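Informe de avance del taller de ropa de casa, mes de agosto
Para: Jordan Dunmore, Fondo Clolenell
De: la coordinación de Stilstead

Querido Jordan:

Antes que nada, perdona el retraso de unos días con este informe. Agosto siempre nos trastoca los horarios (medio barrio está en el pueblo y la otra media aparece toda junta el viernes por la tarde), y queríamos tener cerradas las cuentas de la tela y de las cremalleras antes de escribirte. También queríamos agradecerte otra vez la visita de junio y la paciencia con que escuchaste nuestras explicaciones sobre por qué un cesto de ropa por doblar puede acabar con el ánimo de una familia entera.

Como recordarás, el programa tiene dos patas. Por un lado está el acompañamiento en las casas, que consiste en sentarse con la gente en su propio dormitorio, con su propia ropa, y ordenar juntos lo que haya. Por otro está el rincón de arreglos de Plangate, al que va a parar lo que aparece descosido, sin botón o con la cremallera rota. Al principio pensábamos que la segunda pata sería la grande, y este verano nos ha demostrado lo contrario: casi todo el mundo quiere que vayamos a casa, y la costura la piden después, cuando ya se han visto los armarios por dentro.

En lo que va de periodo hemos revisado 447 prendas, de las cuales 200 han pasado por el rincón de arreglos. El resto se ha doblado, colgado o apartado para dar, siempre según lo que decidiera cada familia. Hemos trabajado en seis domicilios, dos de ellos nuevos desde el último informe, y en los dos nuevos hemos podido empezar por la habitación principal, que es donde preferimos empezar. Ya sabes que contamos las prendas solo para vosotros y que en las casas no se lleva ninguna lista delante de nadie.

Una cosa que hemos ido aprendiendo por el camino es que la cama es la mejor mesa que hay. Llevábamos en el coche una mesa plegable que pesaba lo suyo y que no cabía en casi ningún cuarto, y desde julio se queda en el local. Se extiende la prenda sobre la manta, se alisa con la mano, se le miran los bolsillos y las costuras, y se dobla allí mismo. Además la gente se sienta al lado, o se recuesta si está cansada, y la conversación sale sola. El único inconveniente es que sobre las mantas de pelo se doblan peor las telas finas, que se arrugan al menor tirón, y hay que tener un poco más de calma con ellas.

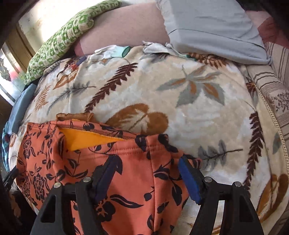 La prenda naranja de rosas negras, con el forro amarillo anaranjado del bolsillo a la vista.

Los bolsillos merecen párrafo aparte, y discúlpame si me extiendo. Hemos puesto como norma abrirlos todos antes de doblar, también los que llevan cremallera, y dejar el forro fuera un momento para ver si está sano. Un forro roto se arregla en un rato si se coge a tiempo, y si no, termina en un agujero por el que se van las llaves. En las casas donde ya habíamos estado en primavera nos encontramos con que lo hacen sin que se lo digamos, y a una de las niñas le ha dado por revisar los abrigos de las visitas, cosa que su madre nos contó muerta de risa. También han salido pañuelos, recibos del año de la pera, una muela de leche envuelta en papel y un billete de autobús sin usar, todo devuelto a sus dueños con la debida solemnidad.

En cuanto a lo que no ha ido tan bien, el rincón de Plangate ha estado cerrado más tardes de las que nos habría gustado. La máquina de coser Ammann se quedó sin la pieza que sujeta el prensatelas y el recambio tardó lo indecible. Mientras tanto cosimos a mano lo urgente, sobre todo bajos de pantalón y alguna cremallera de uniforme, y dejamos esperando las cortinas, que son muy agradecidas pero abultan una barbaridad. Las cortinas siguen en la estantería del fondo, con su etiqueta y su nombre, y esperamos devolverlas en cuanto retomemos el ritmo.

Tampoco hemos resuelto el asunto de la ropa de invierno. Casi todas las familias nos piden bolsas o cajas para guardar las mantas gordas y los edredones, y en el presupuesto solo habíamos previsto perchas. Hemos ido tirando con fundas de almohada viejas, que para una manta doblada en tres funcionan de maravilla, pero para los edredones se quedan pequeñas. Si os pareciera bien, nos gustaría pasar a ese concepto lo que ha sobrado de la partida de perchas. Te mando la hoja de gastos aparte para que lo veas con calma.

De aquí al próximo informe nos proponemos terminar los armarios de las dos casas nuevas, devolver las cortinas y probar una tarde de doblado en grupo en Plangate, con merienda, que es una idea que nos vienen pidiendo desde hace meses y que hemos ido aplazando por falta de sillas. Las sillas ya las tenemos prometidas. Si te apetece acercarte ese día serás muy bienvenido, y si traes alguna camisa con el cuello rozado te enseñamos a darle la vuelta, que es un arreglo precioso y que casi se ha perdido.

Un abrazo grande de parte de todo el equipo, y quedamos pendientes de lo que nos digas sobre las perchas.

La coordinación de Stilstead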